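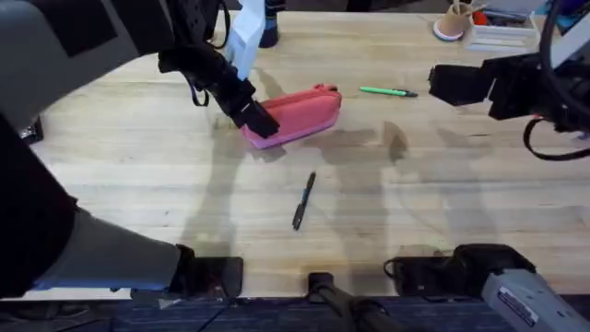 So I finally dealt with my pens. If you've been reading a while you know the desk has been a sore spot ever since we moved to Shenoy, mostly because I keep buying stationery and then putting it down wherever I happen to be standing.

I started on a rainy November afternoon with a cup of tea and every pen I could find in the apartment. Coat pockets, the junk drawer, the bottom of my work tote (crumbs, so many crumbs). Then I sat down and scribbled with each one on the back of an old Kistetti catalog. Anything that skipped got one more chance and then went in the trash. I was pretty ruthless, except with a gold gel pen that hasn't worked in years and that I still can't throw out.

The rule I've settled on is that the zip pouch is for pens I write with every day and the cup is for everything else. My pouch is the pink one, soft, with a brighter pink trim along the bottom, and I love it way more than a person should love a pouch. The green pen goes in there for sure. So does the black one with the blue bits on it, my grocery list pen. Highlighters do not go in, I've been burned before!

The little beige cup with the pink rim at the base gets the wooden sticks and whatever doesn't zip up nicely. It's short, so long things poke out the top, but I kind of like being able to grab one without looking.

Paper is the next problem. I have a 350 page Wakemel notebook that I'm scared to start and a stack of cheap ones I fill up in no time. I did look at one of those drawer towers from Purnis, but it was around 100 dollars with shipping and I'd only fill it with more pens - I know myself.

I also wiped down the tabletop with a damp cloth and a drop of dish soap, then dried it right away so the wood wouldn't get marks. There's still one ink spot near the back that I've tried everything on. If you have a trick for ballpoint on light wood, please leave it in the comments. Someone told me hand sanitizer but I'm nervous about the finish.

Next up is the cable drawer, and I'm going to need a bigger cup of tea for that one.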